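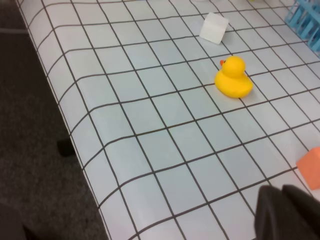

Rubber duck and cubes on the grid.

I love a gridded table for laying out small stuff, and it's such an easy afternoon job! Clear everything off and wipe the top down. Roll your grid sheet out backwards first (leave it curled the wrong way over lunch, trust me), then flip it and smooth from the middle toward the edges. Mine was cut to 867 mm and I still had to trim a sliver. 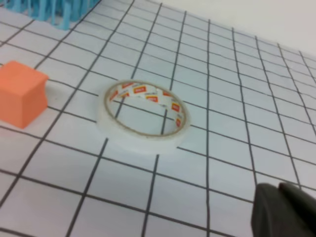
Melo Table Notes, p. 258

Tape comes last. Tack the four corners, stand back, squint at the lines, and only then run a strip down each side. Pull it tight as you go or you'll get little puckers, and I always get one anyway. Now the fun bit, your bits and pieces. I like a rack along one side for anything with a screw cap, all the same color if you can manage it, so the squares stay free for whatever you're sorting.

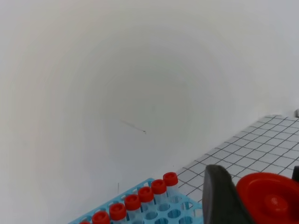

Rin Kinoshita wrote in to say she'd skip the corners and start with one long edge, and that a sheet with wider squares is much kinder on the eyes by nine at night.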